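Re: Wood-effect trays, worth it?

nele_h
Thinking of getting the big Vutico tray for breakfasts. The shop says it looks "just like real wood". Does it?

Görtz_H
No. Printed grain looks printed. Save your money.

florante
Bit harsh. Mine's had two years of daily tea and still looks decent.

Görtz_H
Decent from across the room, maybe. I'd want to see it up close before believing that.

florante
Suit yourself.

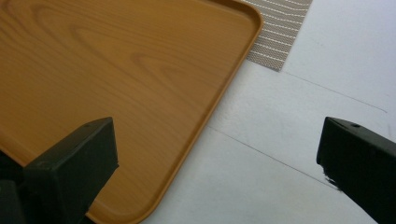
I leave it on the table most days with a woven mat beside it, and visitors don't complain. The raised rim matters more to me than the grain – I'm clumsy.

Görtz_H
Visitors are polite. Still don't like the pattern, though I'll give you the rim.

nele_h
Does it go in the dishwasher?

florante
Never tried. I wipe it.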